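Home
Wood care
Oils and waxes
Hokuvel Table Oil, clear matt

Hokuvel Table Oil
Clear matt finish for indoor tables, desks and worktops
Product code 409
Made by Terkum
In stock at Trirkwood

Sizes: 250 ml, 750 ml, 2000 ml
Page last updated 2024-12-19

Hokuvel is a clear oil for bare or previously oiled wood indoors. It soaks into the surface and leaves very little on top, so the wood keeps its grain and most of its own colour. It dries to a low sheen. Marks and scratches can be sanded and re-oiled in one place without stripping the whole table.

It replaces the older Tuominen Table Oil, which we stopped selling in April. The two can be used on the same piece of furniture. If you have an open tin of Tuominen left over, use it up first and do the next coat with Hokuvel. Do not mix them in one tin.

What it can be used on

Oak, ash, beech, birch, maple, pine and most other common furniture woods. It works on solid wood and on real wood veneer, although veneer should only be sanded very lightly by hand. It will not work on melamine, painted surfaces or anything with varnish or lacquer still on it. If a drop of water sits on the surface as a bead for several minutes, there is probably still a finish there and it has to come off first.

Colour on pale woods

All oils darken wood a little. On beech and birch the change is small, a slight warming similar to the colour you see when the wood is damp. Pine goes more yellow, and will go on yellowing with daylight whatever you put on it. Oak turns noticeably deeper. Customers who want to keep a new table as pale as possible should look at the white-tinted version, which has a small amount of pigment in it and is sold in the 750 ml size only.

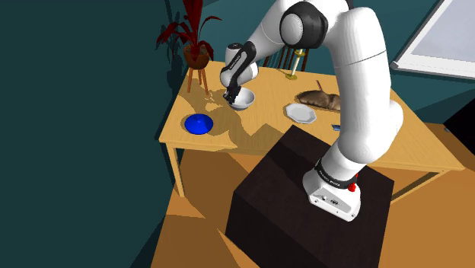
Light wooden table.

Test the oil on the underside before you start. Sand the test patch with the same paper you are going to use on the top, as a coarser paper leaves a darker result. Leave it overnight and look at it by daylight.

Coverage

One litre covers 12 square metres in a single coat on smooth hardwood. Softwoods take more, and so does end grain. A dining table for six normally needs two coats on the top and one on the underside, and the 250 ml tin is usually enough for that. For several desks or a long worktop the 2000 ml tin works out cheaper, but bear in mind that the oil starts to thicken once the tin has been opened and there is a lot of air in it. Pour what is left into a smaller container with a tight lid.

Preparation

Take off any old wax with white spirit and a cloth, and let the surface dry. Sand along the grain, starting with 120 grit if the wood is rough or stained and finishing with 180. Going finer than 180 closes the surface and the oil does not soak in as well. Vacuum the dust off, then wipe with a dry cloth. A damp cloth will raise the grain, so if you use one, let the wood dry and give it another light pass with 180.

The room should be at least 15 degrees, and the tin should have stood in the room overnight.

Applying the oil

Stir well. The matting agent sinks to the bottom of the tin and if it is not mixed in you will get a shiny first half and a dull second half. Do not shake.

Put on a thin coat with a lint-free cloth, a short-pile roller or a flat brush. Work along the grain and finish one board or section before moving to the next. Leave it for 15 minutes, then wipe off everything that has not gone in. Go over it again with a clean dry cloth. Any oil left standing on the surface stays tacky for days, and this is the cause of most of the complaints we get.

Leave for about 7 hours, rub down lightly with a fine white pad, wipe off the dust and put on the second coat in the same way. The second coat should be thinner than the first. A third coat is only needed on kitchen worktops and on tables used by small children every day.

Drying and first use

The top can be used carefully the day after the last coat. Keep water, tablecloths, lamps and place mats off it for a week. The oil needs air to harden, and anything left lying on it in that time may leave an outline. Full hardness takes two to three weeks, longer in a cold room.

Looking after an oiled table

Wipe with a well-wrung cloth and a little mild soap. Dry it afterwards. Avoid microfibre cloths, scouring pads and kitchen sprays with bleach or ammonia. Wine, coffee and beetroot should be wiped up within a few minutes - the oil slows them down but does not stop them.

When the surface starts to look dry or feels rough, give it one thin coat of the same oil. For most dining tables that means once a year. Desks can go longer.

White rings from hot cups often go by themselves after a day or two. If not, rub the place with a white pad and a few drops of oil, then wipe dry.

Safety

Cloths soaked in oil can catch fire on their own as they dry. Spread them flat outdoors until stiff, or put them in a bucket of water with a lid, before throwing them away. Never leave them in a heap or in a bin indoors. The same goes for used pads and for sanding dust with oil in it.

Keep the tin away from children. Open a window while you work and wear gloves if you have sensitive skin. The safety data sheet can be sent by email on request.

Storage

Keeps for three years unopened in a frost-free place. Once opened, use within a year. If a skin forms, lift it out in one piece and strain the rest through an old pair of tights.

Delivery and returns

The 250 ml and 750 ml tins go by ordinary parcel post. The 2000 ml tin is sent by courier and needs a signature. Unopened tins can be returned within 30 days. We cannot take back opened tins, including those opened only for testing - please order a sample sachet if you are not sure about the colour.

Often bought with this product
Terkum white pads, pack of three
Lint-free cotton cloths, 500 g bag
Terkum wood soap, 1 litre
Hokuvel sample sachet, clear or white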